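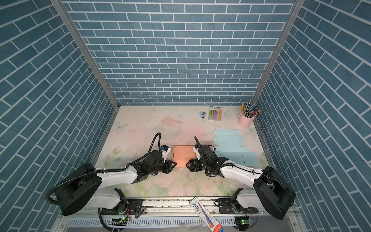
Koltero fold-flat boxes: review

Last updated: June
Reading time: 2 minutes

I bought a pack of 12 Koltero card boxes to sort out the small stuff on my desk: chalk, staples, pencils, the usual. They come flat and you fold them yourself. My pack was a mix of peach and light blue.

The fold lines are pressed in well. On the light-blue ones the rounded tabs went into the slots without tearing, though two needed a second try. Leave yourself plenty of clear table. An unfolded box takes up more room than you expect, and I had to push the stapler and the pen holder to the back before I could work.

Each box took me up to 8 minutes at first, and less once I knew the order. The instructions are one small drawing. Crease every line before you start on the tabs.

Once folded, they hold a box of chalk fine. I would not put anything heavy in them, and the card marks if your hands are damp.

Good color, fair price, poor instructions. I'd buy the peach again.

Natalina Sanna

We use cookies to improve your visit. Accept | Manage settings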